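Home | People | Papers | Take part | Contact

Come and teach a gripper with us

Hi, I'm Eilidh Urquhart, and I'm looking for people to help with a study that starts in March. You'll pick things up and put them down again with a hand-held gripper while it records what you do, and we'll use the recordings to train a robot arm. No experience needed – I'd quite like people who've never touched one!

Our last round gave us 692 recordings, and the arm did well with cups and badly with anything floppy. Letay Yilma, who I share the lab with, thinks we simply had too few pairs of hands in it, all of them ours. So this time I want 64 people, left-handers very much included. 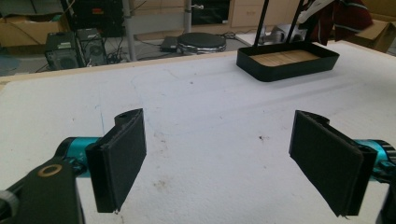
A visit takes one afternoon, with a long tea break in the middle (Lewis Leckie bakes, you've been warned). You need to be over 18 and happy to stand for a bit, and tell me beforehand if you've got a sore wrist or shoulder. We pay your bus fare and give you a voucher at the end.

Fancy it? Drop me a line through the contact page and say which afternoons suit you. Questions about how we store the recordings go to Lorna Pringle in room 743.

Related
Skatov: teaching an arm to fold
Reading group notes, Huler project
Studentship with Fulgencio Contreras

© Stesville Robot Handling Group | Contact | Back to top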